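Cardboard divider trays for sorting small packets
Forum: Storage and Packing

ejigu_b
12/26/23
We are setting up a packing table in the Unham room and I want to settle on trays before we buy more. We packed 2740 small packets in October and 460 of them had to be sorted again. Floor is carpet, so anything that drops stays put but is hard to spot.

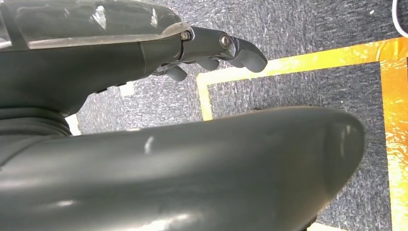 I'm using cardboard trays with narrow slots. They are cheap and light. My question is whether they hold up or whether I should go to plastic drawers now.

Jaramillo_E
Plastic. Cardboard partitions go soft at the top after a few months and then the packets lean into the next row. I replaced all of mine.

tbeltran
Disagree. I have two cardboard trays from Zavala that are still fine. Don't overfill them. Bags with air in them are the problem because they push the partitions apart. Can you show the table?

ejigu_b
Yes. Laptop for the list, tray beside it.

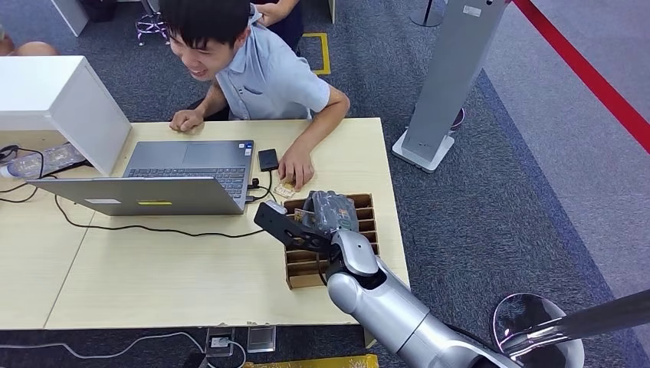 The tray on the right side of the table, with the beige packet next to it.

tbeltran
I'd move the laptop cable to the back edge. It will catch on things where it is. The bag would do better in a bin than in narrow slots.

Jaramillo_E
Agree on the cable. Still say plastic.

touran_r
Depends on how often you carry them. If the tray stays on the table, cardboard is OK. If it goes up and down stairs, get drawers that close.

ejigu_b
It stays on the table. I'll keep the cardboard through the winter, and get a bin for the bags. Cable gets moved tomorrow.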